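Grinesby Workshop Notes
Filed under: Upkeep / Small Robots
June | by the Cell 2 bench
3 comments | 15 shares

KITCHEN CELL, WALK-ROUND BEFORE POWER-UP

Do it in order. The order was arrived at the hard way.

1. Base clamp. Push the arm at the shoulder. If the table moves, fine. If the arm moves and the table doesn't, tighten the clamp.
OK. Half a turn.

2. Brackets. Finger-check every screw from the base up. The wrist ones like to travel.
One going loose at the elbow. Threadlocked. It was threadlocked in the spring too, according to this same sheet.

3. Shaker. Holes clear, seam closed all the way round, seated square in its collar.

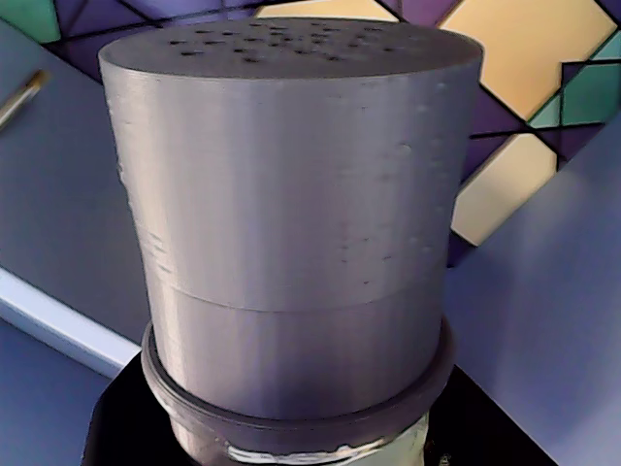

Reprint it if the seam opens under thumb pressure. Small bumps and specks on the side wall are cosmetic and do not need a ticket. We have had tickets.
OK. Cosmetic bumps present, no ticket.

4. Black plate. Nothing resting in the mounting holes, nothing trapped under the edge. Wipe with a dry cloth. The Stekmont spray is for floors, whatever the shelf label says.
OK. 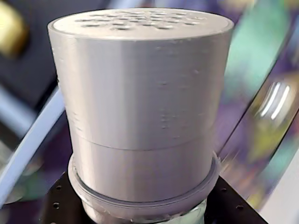
Item 4: shaker and collar over the plate, mounting holes either side.

5. Cables. Follow each one by hand from the board to the last joint. Slack at every bend, no shiny spots on the insulation. Do this with the power off, please.
Red-and-white runs OK. Black cable is a bit tight when the arm leans left. Re-tied lower down, will look again next month.

6. Arm over the sink, gripper up in front of the tiles. Hold it there and listen.

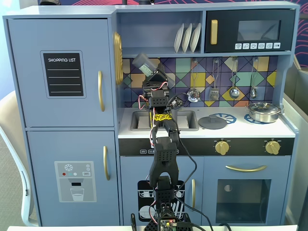

A steady hum is normal. A tick every few seconds means a servo is hunting, so write down which joint and stop there. Cycle counter read 1,984 when I stopped to listen.
No tick. Slight grumble from the shoulder, same as last time.

7. Yellow tape. Still on the arm, edges flat. Peeling tape gets replaced the same day.
OK.

8. Kitchen. Doors shut, utensils on the rail, pot on its burner. The cell does not cook, but it does sulk if the pot has wandered.
OK.

RESULT: pass, with 2 items to watch (elbow screw, black cable).

COMMENTS (3)

achari_bench
Can item 5 go before item 2? I end up undoing the cable ties to reach the elbow screw and then doing them all up again.

cell2
Swapped for next month. Thank you for reading past item 1.

vorel_nights
Elbow screw was loose again at 6 a.m. Used the stronger threadlock. If you need it off, bring heat and patience.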